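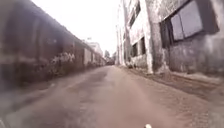 Je vous avais promis en août des nouvelles de Turker, notre petit robot à roues, et me voilà enfin (pardon, pardon !). J'ai passé presque 40 heures à le remettre d'aplomb, et quel plaisir quand même.

Premier souci, la caméra avant : son support avait pris du jeu, alors j'ai resserré les 2 vis et refait l'étalonnage, bien tranquillement.
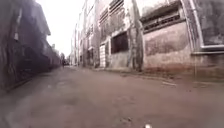
Ensuite les roues, que je démonte désormais tous les 300 kilomètres pour souffler la poussière des roulements. Un pinceau doux, une goutte d'huile, et on remonte sans forcer !
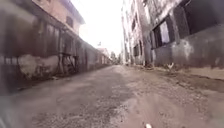

Photo : Valentin Riviere

Reste la batterie, que je garde à mi-charge quand il dort au garage. La prochaine fois, je vous raconte le câblage, j'ai déjà mal aux doigts rien que d'y penser.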